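Trerkier Forum > Cells and Fixturing > PC teardown cell, grip point drifts at the drive cage

slotwork
Two-arm cell on slotted aluminum table, Vument grippers on both arms. Workpiece is a desktop tower on its side, panel off. Part nest is a printed plate to the left of the tower, with cradles, a frame holder for the CPU and a slot for boards. Both arms were calibrated to the table in February and the nest picks are fine.

The problem is at the drive cage. After some 1000 cycles the close position over the cage is off by 2 mm, always toward the power supply. Nest picks on the same arm do not move. I have re-taught the approach twice.
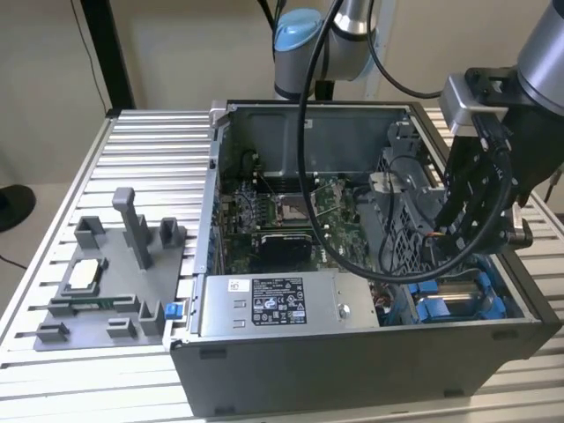
Tower is located against two stops and is not clamped. Arm cable has a service loop with slack at the wrist. Payload is set with the gripper and mounting block included.

perigee_k
If nest picks hold and the cage pick drifts, the arm is not your problem. The chassis is walking. Sheet metal on extrusion with no clamp will creep every time the fingers touch the cage. Put a dial indicator on a chassis corner and run 4 cycles.

mill_and_tap
Disagree, or at least check the gripper first. The nest picks come straight down and the cage pick doesn't, so they load the linkage differently. On our Vument units the pivot screws back out. A loose link gives you a one-direction error that looks like a bad frame. Power down, hold the body and push each finger sideways. Any click at the pivot means pull the screw, clean it, medium threadlocker, retorque.

perigee_k
A loose pivot would show up in the nest too. The CPU holder has less clearance than a drive cage.

mill_and_tap
Not with a compliant cradle. OP, is the CPU frame rigid or does it give?

slotwork
It gives a little. Printed part, thin walls.

I did the gripper check on Saturday with the arm parked over the board.

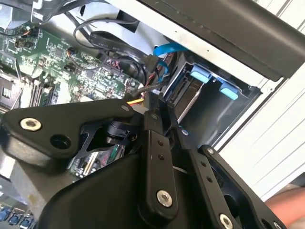
Gripper down in the case, link plates and screws, drive cage at right.

One pivot had play. Cleaned and retorqued it, then ran 553 cycles. Error is down by half but still there, same direction.

perigee_k
So the other half is the chassis. Indicator?

slotwork
Ran it after the retorque. The corner moves a little each cycle and doesn't come back. Adding a toe clamp on the side opposite the stops.

avemus_user
Watch the clamp force. We run an Avemus cell on similar cases and the open side bows if you squeeze it. Clamp low, near the table, and re-teach the cage approach with the clamp closed.

mill_and_tap
And put the pivot screws on the weekly check. Paint marker across each head and plate, then you can see movement without a wrench.

slotwork
Marked them. Clamp is on order, will post the cage numbers when it has some cycles on it.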